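Swap shelf at Arness guest house passes its 3,000th snack

A snack exchange that began with one tray and a handwritten note has now sent 3,049 treats on their way to new owners, and the people behind it are thrilled.

The Leno Snack Swap runs from the Arness guest house, where visitors leave something nice from home and pick up something they have never tried before. Biscuits, boiled sweets, rice crackers, salted nuts, it all counts, as long as it is sealed and in date.

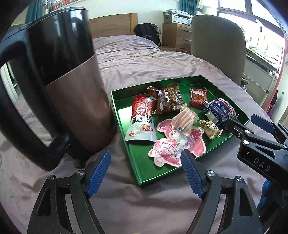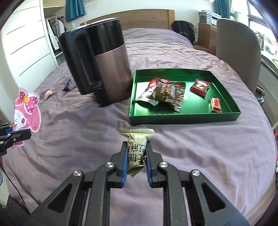

Wrapped snacks on a green tray beside the kettle, top, and a sesame sweet in its cream wrapper.

Ans Leemans started the swap after a long train journey on which she and a stranger traded a bar of chocolate for a bag of dried plums. "I had never eaten anything like them, and we ended up talking for 3 hours," she said. "I came home wanting everybody to have that!"

And plenty of people have. The guest house has 618 names in its visitors' book under the swap page, many of them with little notes on what was tasted and who liked it. Liquorice divides opinion badly (one guest called it "a brave experience", another took four bags), while anything with sesame in it tends to be gone by breakfast.

The swap has spread down the road too. Mägi, the bakery on the corner, keeps a small basket by the till, and the Kusodeo reading room puts out a plate on story afternoons. Algirdas Kairys, who bakes at Mägi, says the basket has given him ideas for the shop. His black sesame bun went on sale in spring and he now makes about 100 a week, which is a lot of buns for a very small oven.

Dalia Ozoliņš has been writing labels in several languages so that people with allergies can see what they are picking up. She would love help with this, especially from anyone who reads Chinese, Korean or Georgian. "Some of the packets are so beautiful that you want to keep them," she said. "I have a drawer full of wrappers at home and I am not sorry."

Next comes a tasting evening at the guest house in May, with tea from 6.30pm and a table for each region represented. Normunds Hunt will be talking about the sweets of his childhood and has promised to bring his grandmother's honey toffee, made to a recipe he has only recently been allowed to see. Entry is free with one sealed snack per person. Children are welcome, and there will be a nut-free table near the door.

Anyone who would like to help with labels can leave a note for Dalia at the front desk or at the bakery till.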